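News > Bustau > Shops and services

Clothes library in Bustau to lend shorts and jeans with belts already on

The Mivon clothes library in Bustau is to start lending its jeans and shorts with a belt already threaded through the loops, after borrowers said they were tired of searching for one that fitted.

The change begins in April, when the summer rail goes out at the library's rooms in the Pettigrew building. Until now belts have been kept in a box by the door and borrowed as a separate item, with their own ticket and their own return date.

Mivon said in a notice to members that the box had never worked well. Belts were tangled, the long ones hid the short ones, and people often took two or three home to be sure of one. Some came back weeks after the trousers they had been borrowed to hold up.

Under the new system a belt and a garment will share one ticket. Borrowers who do not want the belt can take it off at the desk, and it will be put aside until the shorts or jeans come back.

The library lends everyday clothes to anyone with an address in the town or the villages along the Volberg road. It has 2,007 items on its list, counting everything from children's coats to work boots. Of those, 216 are denim. The denim is the most borrowed part of the stock in spring and summer, and shorts go first.

Getting the belts on is being done a few pairs at a time on the sorting table, before the rail is filled. Each pair is laid flat with the waistband towards the front of the table, and the belt is fed through the loops until it lies level across the top. The rule is to start at the left-hand front loop and not miss any out, including the one at the centre back.
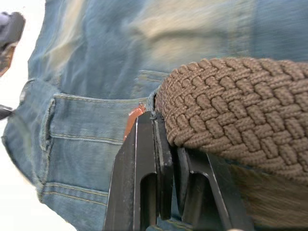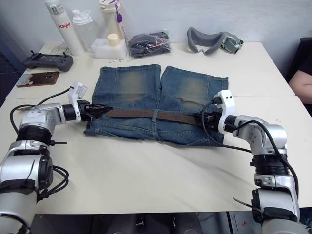
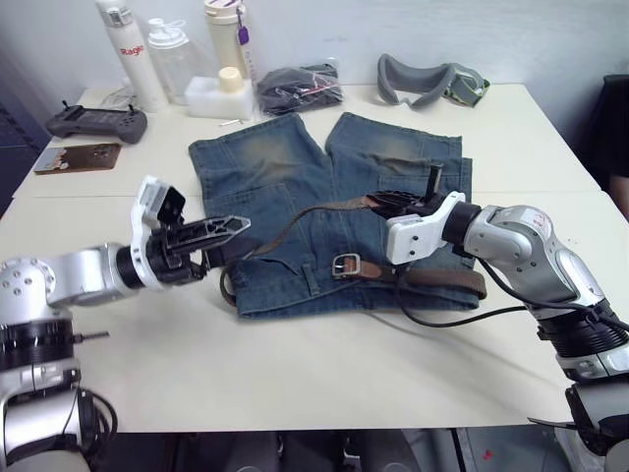 Denim and a brown belt at the waistband, ahead of the summer rail.

Stretch belts are proving the most useful, the library said, as one size will suit several borrowers. They are also slower to put on. The end tends to bunch up inside a narrow loop and has to be eased through a little at a time. Stiffer belts slide in easily but are harder to turn at the side seams, and a wide one may not go through the loops on older shorts at all.

Any belt that has to be forced is taken out again. Mivon said loops torn away at the lower edge were the most common repair on its denim last year, ahead of broken zips and lost buttons. It blamed this partly on people pulling trousers up by the loops and partly on belts that were too wide for them.

There are not enough belts for everything yet. The library wants another 50 before the rail goes out and is asking for plain ones in brown, black or navy, with a working buckle. It cannot use belts that have split along the edge or had extra holes punched in them with a nail. Children's belts are welcome, though children's shorts with an elastic waist will carry on being lent as they are.

Donations can be left in the blue crate inside the Pettigrew building's side entrance, which is open until 6pm. Please do not leave bags on the step. A bag of shirts left out in the rain in February had to be washed twice and some of it was thrown away.

Borrowing periods will stay the same, at three weeks with one renewal. There is no charge for the belt. Anyone returning shorts is asked to leave the belt threaded and the buckle undone - a fastened buckle leaves a crease in the waistband when the pairs are stacked - and to check the pockets.

Washing is a separate matter. The library has asked for years that clothes come back unwashed, so that everything goes through with the same powder, and that will not change. Belts will be taken out before the denim is washed and put back when it is dry. Mivon said it was aware that this would add to the work between loans and that shorts might take a day longer to get back on the rail in busy weeks.

The paper tickets are being reprinted too. The present ones have a single line for the item, and the new ones will have a second line underneath for the belt, with its colour and length. Old tickets can be used until they run out. The library ordered 2,000 of them the year before last and still has a good many left, so both kinds will be in use over the summer.

If the arrangement works, dressing gowns may be next. Most of the ones on the list have lost their cords, and the library has been lending them with a scarf.

The summer rail replaces the winter coats, which should be returned by the end of March. Late coats can still be handed in at the desk. Ski wear is kept all year and has to be asked for, as it is stored upstairs.

Comments (5)

Good. I borrowed jeans from here for a job interview and had to go in with string under my jumper. A belt on them would have saved me a lot of bother.

What about people who wear braces? My father will not have a belt near him. Do they lend braces?

Reply: You can take the belt off at the desk, it says so halfway down. I have seen braces in there but they are with the ties.

I've got four or five brown belts in a drawer that no longer go round me, so I'll drop them in. Does anyone know if the side entrance is the one facing the car park or the one by the bakery?

Agree about the torn loops. I mend my own and it's always the back one that goes. A scrap of the same denim behind the hole before you sew it down, otherwise it only pulls out again.

More from Bustau

Volberg road to close overnight for resurfacing
Winter coats due back at Mivon by end of March
Pettigrew building gets new side door and ramp
Where to take worn-out shoes and boots
Sewing evenings move to the upstairs room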